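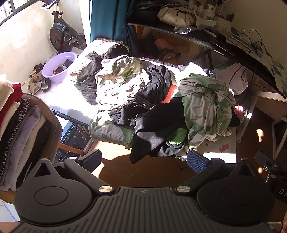 Photo: Hina Kakakhel / Travlow

Ticket 711: Gerar hand-held gripper, bedding and laundry kit (trial unit)
Opened in August by Waqas Kakakhel
Status: open, waiting on vendor

Product page claims the kit is "ready for any bedroom." We are trialing it for Hilgate before anyone signs for more units, and I'd like that sentence backed up.

Problem: finger width reading drifts. With the fingers fully open, the log should show the same value every time. It doesn't. After a run of clothes pickups on the bed, the open value had moved by 3 mm. Gerar's sheet allows 1.

Tried so far:

- Restarted the logger. No change.
- Recalibrated per the manual, page 13. Reading good, then off again within 6 grasps.
- Wiped the blue pads with a dry cloth. No change, didn't expect any.
- Swapped the battery for the spare. No change.
- Closed the curtain, in case direct sun was bothering the tracking. Tracking looked a little steadier. Width still drifts, so that's a separate complaint.

Vendor's first reply blamed "mixed garments" and suggested we stick to one item at a time. Fine. Moved on to a single piece, the pink and green one with the elastic edge, fingers wide open over the cloth before each grasp. 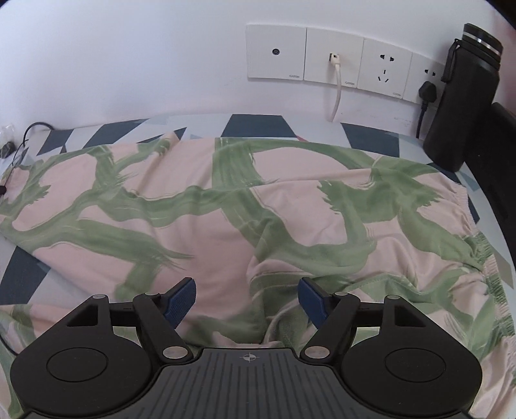

Shabnam Lashari: Did you check the pivot pins for play? We had the Valente version on loan and the width crept the same way. Support told us it was the fabric for weeks. Then they mailed new pins.

Waqas Kakakhel: Checked by hand, can't feel any play, which proves little. Single item drifts too, 2 mm by the end. So much for mixed garments. I've asked Gerar for the pin part number and for whatever test they base "any bedroom" on. Got a link to the brochure back.

Not recommending purchase while this is open. Next step is a run with no cloth at all, just open and close, and I'll attach the log.

Recent tickets
Gerar kit: charger light stays amber
Gerar kit: logger drops last file on shutdown
Valente loan unit: return checklist
Hilgate trial: who pays for spare pads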